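Where Does the Water Go? And Other Things a Room Is Hiding

I've got a confession. When I was seven I was scared of the plughole. I thought it went straight down to the middle of the Earth, and I used to jump out of the bath before anyone pulled the plug (very fast, very wet, lots of shouting from my mum). So this one is for anybody who has ever looked down a drain and wondered what's going on in there!

We'll start at the sink, and then we'll look up, because there's just as much going on over your head.

The tap

Water doesn't wait inside the tap. It waits in the pipes, and it's being pushed the whole time. That push is called pressure. Your tap is like a little door holding the water back, and when you open the door, out it shoots.

Some taps have two handles, one for hot and one for cold. Others have just one lever, and I love those. Inside many of them there are two small, hard, very smooth discs sitting one on top of the other, with holes in them. Lift the lever and the holes line up, so the water can get through. Swing it to one side and you get more hot, swing it to the other and you get more cold. Push it down and the holes don't match any more. Door shut!

The basin

Next time you wash your hands, look at the bottom of the sink. It seems flat, doesn't it? Usually it slopes a tiny bit towards the drain. Water always wants to go downhill, and even a slope you can hardly see is enough to get it moving. The rim matters too: a nice wide one gives you somewhere to put the soap, or a paper cup, and stops some of the splashes getting on to the floor.

Drains don't have to be silver, either. A round teal one in a white rectangular sink, with a black lever tap behind it, looks pretty smart if you ask me.

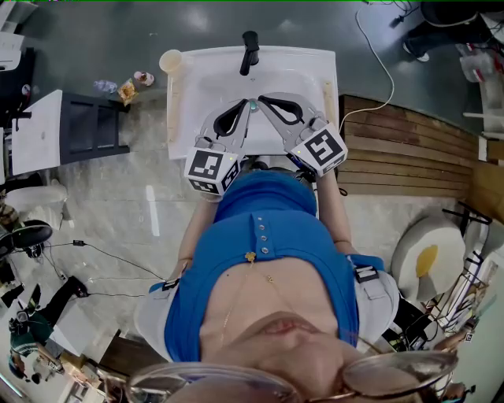
Fadwa Ramadan: My daughter wants to know why the pipe under our sink is bendy. She says a straight one would be quicker. I told her it was to catch rings and she didn't believe me.

Your daughter is a good scientist, Fadwa, and she's half right! A straight pipe would be a bit quicker, but it would also be horribly smelly. The bend is called a trap, or a U-bend, because it's shaped like the letter U. Some water always stays sitting in the bottom of the U. Air from the drains can't get past that water, so the pong stays down there where it belongs. (It does catch rings as well, so you're half right too. Mine caught a marble, a hair clip and most of a crayon.)

After the bend the water runs into a wider pipe, joins up with the water from the toilet and the shower, and in most towns it carries on under the street to a place where it gets cleaned. So no, it doesn't go to the middle of the Earth. I was quite disappointed when I found out.

Try it: make your own U-bend

You need a piece of clear bendy tube as long as your arm, a jug with 200 ml of water, and a washing-up bowl. Do it over the bowl, or better still outside.

Hold the two ends of the tube up so that it makes a big U. Pour a little water into one end. Look at both sides. The water is at the same height in each! Now blow very gently into one end and watch it go down on your side and up on the other. When you stop, it swings back to level.

Keep pouring and in the end it spills over the far side, and there's still water left in the bottom of the U. Your real sink does the same thing every time you brush your teeth.

Now look up

Big rooms are brilliant for this. If you're ever in one with a really high ceiling, tip your head right back and see what you can spot. Sometimes the ceiling is smooth and hides everything. Sometimes the beams are left showing, and you can work out what's holding the roof up.
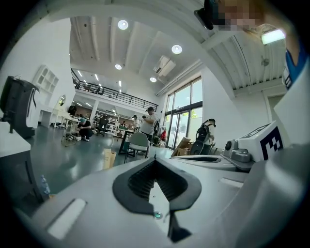 Photo: Ruxandra Lungu / Tenell

A white box hanging up between the ceiling lights is an air conditioner. Lots of people think an air conditioner makes cold, but there's no such thing as making cold! It takes heat out of the air in the room and carries it away, often to another box outside. The air that's left is cooler, and cool air is heavier than warm air, so it sinks down to where the people are. Putting the box up high saves a lot of blowing.

Then there's light. Round lights tucked into a ceiling shine mostly downwards, and a long bright panel spreads its light over a wider patch. The best light of all is free, though, and it comes in through the windows. Tall windows let daylight reach further back into a room than short ones do, and you get to look at the greenery outside when you ought to be working. White walls help as well, because white bounces light around and dark colours soak it up. Even a mirror on the wall joins in.

And if a room is tall enough, you can fit in an extra bit of floor partway up, like a giant shelf for people. It's called a mezzanine (say it "mezz-a-neen"). It has a railing along the edge so you can look over without falling off. I want one in my kitchen. My kitchen is far too short.

Words to keep

Pressure: the push that makes water shoot out of a tap.
Trap or U-bend: the curvy pipe under a sink that keeps smells out.
Mezzanine: a floor that goes only part of the way across a room.

Send me your U-bend drawings, and tell me the oddest thing your sink has ever swallowed!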